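**Sepúlveda adds fitted sheets and headboards to its furnished-room standard**

17 July 2023

Sepúlveda, which lets furnished rooms on monthly terms, has published a revised bedroom standard covering bed linen, headboards and cable routing. The document applies to all 158 rooms in the Brellon building and takes effect at the next change of tenant in each unit. Rooms at the Pruva site stay on the old standard until December.

The main change concerns the fitted sheet. The previous text specified only the mattress length and width. The new one adds pocket depth, which must exceed the mattress height by at least 5 centimeters. According to the company, its maintenance desk logged 3186 requests last year, and loose or undersized bedding was among the most common subjects after plumbing and locks.
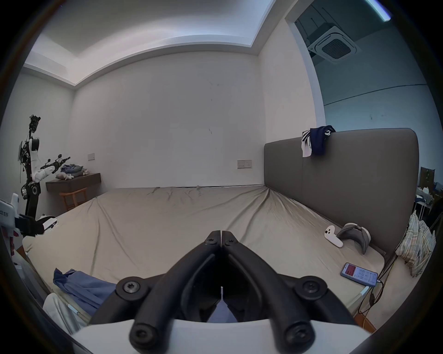
Headboards are treated in a separate section. Upholstered panels remain the default, and the fabric must be removable for cleaning or treated against stains. The section notes that tenants use the top edge as a rail for clothing, as with the striped navy garment hanging over the gray two-panel headboard in this room, and it asks suppliers to test the upper seam under a hanging load. Rounded corners are now required on any headboard next to a walkway. Mollov, the current furniture supplier, already delivers panels with this profile.

Cable routing gets a single page. Each bed position must have a double outlet within reach of the pillow end, mounted above mattress height — the old drawings placed it behind the bed frame. Leads that run over the mattress edge to the floor are listed as a trip hazard. Existing outlets will be moved only when a room is rewired.

Linen sets will be supplied in beige and white. Each room receives two fitted sheets, and a replacement set costs the tenant 20 dollars if the original is torn or lost. Tenants may use their own bedding provided the mattress protector stays in place.

The full standard is available at the building office. Comments on the headboard section are open until the Pruva rollout.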